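The Bed Is Where the Laundry Goes

By Irfan Lubis
March

Six in the evening, clean clothes, no plan. So they go on the bed. Everybody does it. You tip the lot out on the sheet, tell yourself you'll fold it in a minute, and at eleven you're shoving the whole pile onto a chair so you can lie down.

I have done this for years. The chair at my place hasn't been sat on since I moved in.

But the bed is the right place, says Ieuan Sayce, who spent most of his working life in the back room of Parry, a dry cleaner and shirt service with two counters and one very long folding table. Right height, more or less. Soft, flat, wide. You can lay out a whole shirt with the sleeves open and still have space for the stack. His problem is with what people do next – they fold on top of the heap. Shirt on pile, pile sliding, collar goes crooked, start over.

"Heap at the head end," he says. "You at the side. Clear sheet in the middle. One thing in the middle at a time."

That's the whole system, pretty much. He says it took him two years to get anybody at Parry to stick to it.

Then the shirt. Short sleeves are the easy ones and people still make a mess of them. Face up first, quick check of the buttons. Top button done up, one in the middle, leave the rest. Flip it. Smooth from the collar down to the hem with the flat of your hand, not your fingertips. Side in to the middle of the shoulder, sleeve back on itself. Other side the same. Then up from the hem, once or twice depending on your drawer.

Chest pocket? Check it. Sayce has a jar of what comes out of chest pockets. Mostly receipts, one tooth.
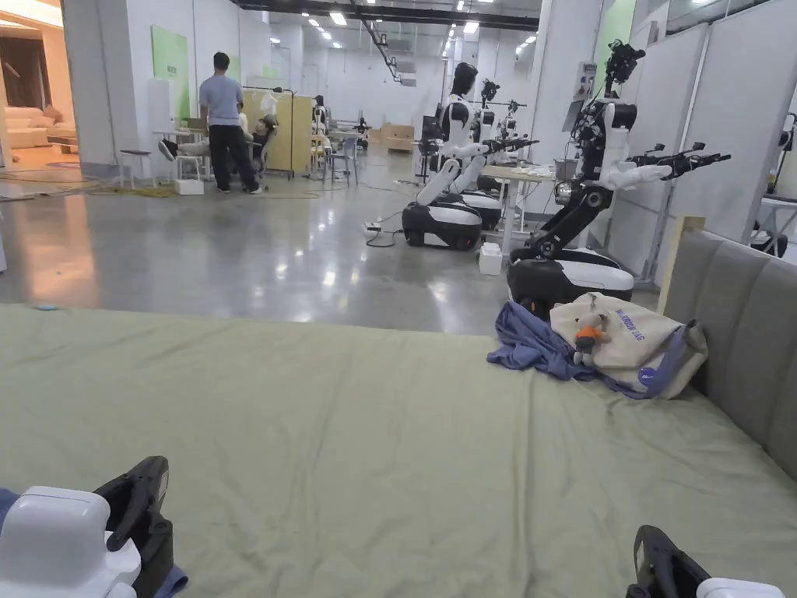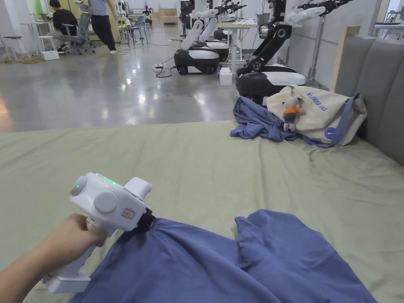
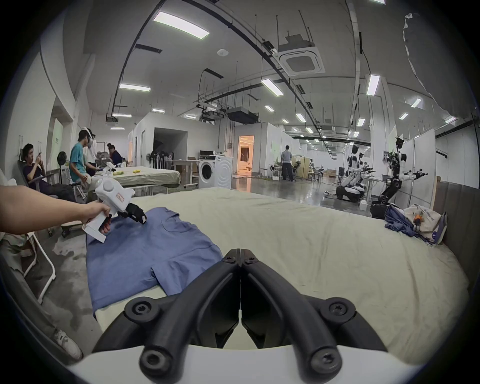 Blue laundry and a canvas bag on the bed.

The collar is where it goes wrong. Get the collar flat and the rest of the shirt tends to follow, he says, and if you don't, no amount of patting will save it. He holds it down with one hand and pulls from the hem with the other. Gentle. You want the creases out but you don't want to stretch the thing.

Hems too. A hem dangling off the side of the matress drags the whole shirt with it, so pull it up onto the sheet before the first fold. I never did this. I do it now and it's annoying how much difference it makes.

Sheets, while we're at it. Make the bed first. Not properly, no pillows, just pull the bottom sheet tight. A rumpled sheet pushes its own wrinkles up under a light cotton shirt and you end up smoothing the same spot over and over. A plain sheet helps as well, since a striped one makes me think everything on it is crooked.

Now bags. Sayce is a tote man. Canvas, square bottom if you can get one. Folded things go straight from the bed into the bag and from the bag into the drawer, so the stack never gets a chance to be a heap again. He has a Gendico that cost 989 rupees at a market stall and has outlived three laundry baskets. Stand them in on edge, spines up, like files. Flat stacks topple the second you lift the handles.

Keep the bag at the head end with the pile. Fine for small stuff that turns up in the wash too – socks, toys, the odd glove. Drop it on the bag and deal with it last. If you stop to put away every little thing you find you'll be walking around the house all night and the shirts will still be there.

I asked about folding boards. There's a plastic one from Grokik that flips the sides over for you, and I wanted it to be good. Sayce was polite. Fine for T-shirts, he said, too narrow for anything with a proper collar. Mine is under the sink now.

And the Illari drawer dividers, which I bought the same week? Those I'd buy again. Get the deep ones. The shallow ones fall over whenever the drawer shuts hard, and mine always shuts hard.

How long does it take? A basket of shirts, one long phone call. Put it on speaker, use both hands. If the call ends early leave the rest in a pile at the head end and sleep with your feet up there, which Sayce says he has done more than once.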